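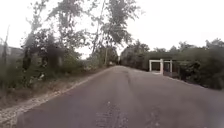
**Can a machine do the household chores yet?**

A few of them, on a good day, with a person close enough to help. Robot vacuums and mowers have earned their keep, but folding sheets, clearing a kitchen bench and getting the bins out are all still hard.

## About Deltora

We're a small workshop that builds and tests machines for the chores that happen outside the house: hauling bins, sweeping driveways, carrying feed and firewood. We love this stuff! There are 10 of us, and most of us grew up doing these jobs by hand (and grumbling about them).

Visitación Urquijo started Deltora after years of fixing conveyor lines. She wanted to know why a factory could shift pallets all night while her own wheelie bin still needed a human in slippers. Her first machine, Zalari, was a cart with 2 driven wheels and a hook. It pulled an empty bin very nicely across the workshop floor, then got stuck on the first bit of loose stone outside. We still have it, and it's still everyone's favourite.

## Where we're up to

Indoors, on smooth concrete, our current cart does its rounds without much fuss. Outdoors is another story. A painted line is a lovely thing for a machine to follow, and plenty of country roads don't have one. Colour changes in old asphalt can look like a hole or a step, and small stones get into everything.

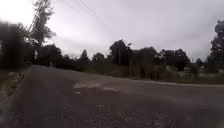

*Loose gravel on worn asphalt, with no painted lines to steer by.*

So we spend a lot of time on plain, fiddly problems. Lytvynenko is our wheel and tread project, now on its fifth version. Burov is the software that decides whether a dark mark on the ground is something to drive over or go around, and it's too cautious at the moment — it will stop dead for a wet leaf. We'd still take that over the other kind of mistake.

Slopes are next. A full bin wants to run ahead of whatever is pulling it, and the last stretch down to the road is where that matters most.

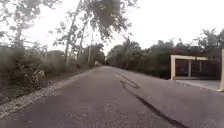

*Gate, concrete apron, road edge.*

## Come and see

The workshop is open on Saturday mornings. You're welcome to bring kids, questions and any chore you'd gladly hand over. We'll tell you whether our machines can manage it, and if they can't, we'll probably want to have a go anyway.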